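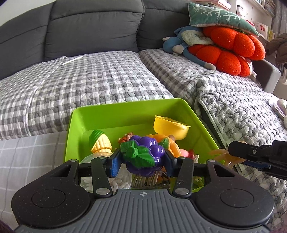
*Toy grapes held over the bin at the Wernunden open day.*

Visitors to the Wernunden open day asked most often about the grippers. "People expect a factory," the project lead said. "We work with household things — toys, tins, blankets." 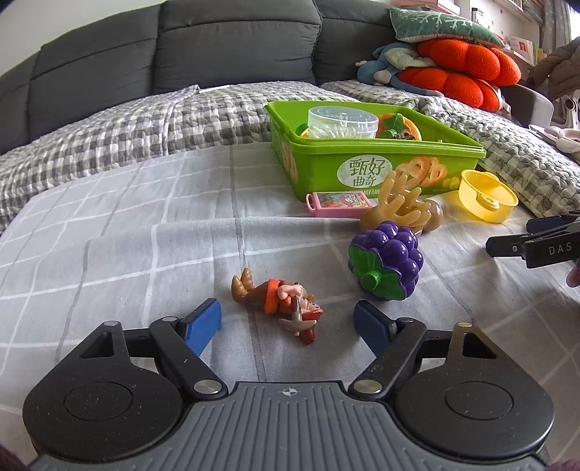 The lead said that small figures are harder to grasp than fruit. The project has recorded 4,000 grasps to date, and 14 visitors tried a gripper themselves. The next open day is planned for October in Prulcombe.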